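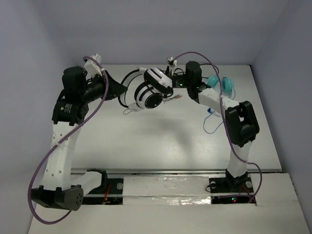

Ovov over-ear headphones, white and black: four months in

I bought these to replace a pair of Rolto headphones with a split headband. They are the plain over-ear kind, with a white and black finish and a curved band. I wear them most of the working day and have logged 600 hours, mostly calls and music.

Sound is fine. Voices are clear, bass is a little heavy, and there is a slight hiss if nothing is playing. I turned the bass down two steps in the app and left it there.

Comfort is better than I expected. The ear cups go all the way around my ears and don't press on my glasses. They get warm after lunch. Xiuying Shi borrowed them for 2 days and found the band loose on a smaller head, even at the shortest setting. If you have a small head, try them on first. 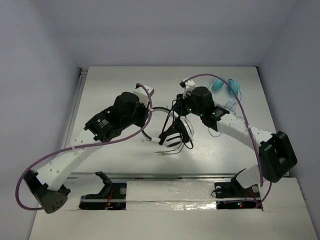
Grewal Audio Desk

The white parts pick up marks. A damp cloth takes most of them off, but dye from a dark scarf has stayed on mine. The black parts still look new.

The buttons are all on the right cup and feel alike. I still pause the music when I want to turn it up. Battery life is good enough that I charge once a week, overnight.

They don't fold, so they need a deep bag or a hook. The pouch in the box is thin. I use an old Clilteo case, which fits with the cups turned flat.

Spare ear pads are sold in pairs and pull off without tools. I haven't needed any yet.

Worth buying at the October sale price. At full price I would look at others first.

Manju Malhotra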